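Zwischenbericht Juni, Saatguttauschbörse Lullham
An: Armelle Tessier, Förderfonds Cellville

Liebe Armelle,

du wolltest es kurz und ohne Amtsdeutsch, also versuche ich das mal! Von den 2000 Euro aus der ersten Rate sind noch 190 übrig, der Rest ging für Saattüten, Etiketten, den Druck der Anbaukarten und die Miete im Gemeindesaal drauf (die ist leider teurer geworden als im Antrag, ich hatte noch den alten Preis drinstehen).

Der Tauschtag am Samstag war richtig schön. Grímur hat seine alten Buschbohnen mitgebracht und den halben Nachmittag erklärt, wie man sie sauber vermehrt, und Margaux Pichon hatte so viele Tomatensorten dabei, dass wir noch einen Tisch dazustellen mussten. Drei Schulgärten machen inzwischen fest mit, der vierte in Brernalport überlegt noch und meldet sich nach den Ferien.

Nicht so gut läuft es mit den Keimproben. Die Möhren sind schwach gekommen, beim Pastinak will ich das Ergebnis gar nicht hinschreiben. Reynaldo meint, das Saatgut war schlicht zu alt, und wir wiederholen die Probe mit frischem.

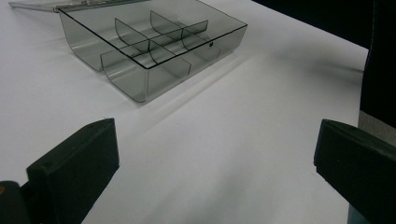 Bei der Sortenliste hänge ich hinterher, das gebe ich zu. Agathe Baudry hilft mir jetzt beim Abtippen, und die Kürbisse müssen wir nochmal durchgehen, da stehen zwei Sorten unter demselben Namen. Die Liste bekommst du mit dem nächsten Bericht.

Eine Bitte noch: Könnten wir die übrigen 190 Euro in den Herbst mitnehmen? Dann wäre die Saalmiete für den nächsten Tauschtag schon fast drin. Ein kurzes Ja per Mail reicht mir.

Liebe Grüße aus Lullham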